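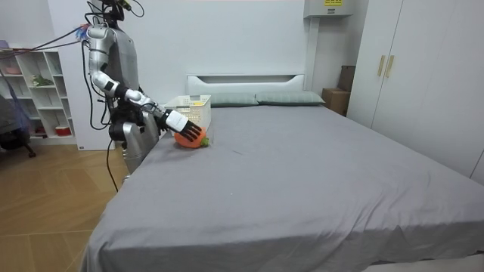 A plush carrot and a white basket on the bed.

Worport opened its old mill to visitors on 10 Jun 2023, and I went over from Pirthorpe with Pramila Bisht. The mill now makes bed linen. Entry was free, but you had to sign up for a time slot. Ours had 18 people in it.

Kamlesh Solanki, who runs the weaving floor, took us through. The yarn arrives on cones and is wound onto a beam with 2,000 threads for a standard sheet. Tying in a new beam takes most of a morning. Two looms were running and the noise was heavy even with earplugs, so he saved his talk for the corridor.

The cutting room is quieter. Sheets are cut, hemmed and checked over a light table. Seconds go to the mill shop with a small red stitch in one corner. I bought a pair of pillowcases. Pramila asked about flannel and was told it comes back in September.

Lunch was soup and bread in the yard. The dye house was closed for repairs, which was a pity, as it was the part I most wanted to see.

Parking is on the Kimaro side of the river, 900 yards from the gate. The 484 bus stops closer. Wear flat shoes, as the stairs are steep and the upper floor is oily in places.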